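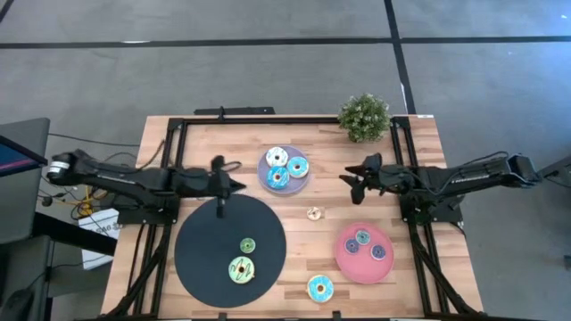
Tuesday, late

Up at six to catch the early bus to Tulero. It was on time for once and I got a seat by the heater. Slept past the Wikov stop and woke up at the bridge with a stiff neck.

The appointment was at nine. Dr. Ammann looked at the knee, bent it back and forth, and said the swelling is down but I should keep off the stairs where I can. I told her I live on the third floor. She wrote something down. Exercises twice a day for another month, then come back. The pharmacy wanted $44 for the new brace, so I kept the old one and bought tape.

Had soup at the place across from the station. The price has gone up again and they have stopped giving bread with it.

Home by two. Called Felicidad Layug about Mother's piano. She is still interested but wants her tuner to see it first, and he can't come until January. I said that was fine. I had half hoped she would say no. It hasn't been tuned since Dad died and two keys in the low end don't sound, but I still lift the lid when I walk by.

Spent the rest of the afternoon on the letters. I am up to the box marked Trommont, mostly from Aunt Clara the year she worked at the hotel. She writes about the weather and what things cost - 85 cents for stockings, which she thought was robbery. One page has a recipe for plum cake on the back with no oven temperature. I copied it out anyway and may try it Sunday if there are plums.

Did the exercises at five and again just now. The second set hurt less. Rain started after supper and the kitchen window is leaking at the same corner, so I put a towel down. Need to call the landlord in the morning, and return the library book, and find the key to the piano bench.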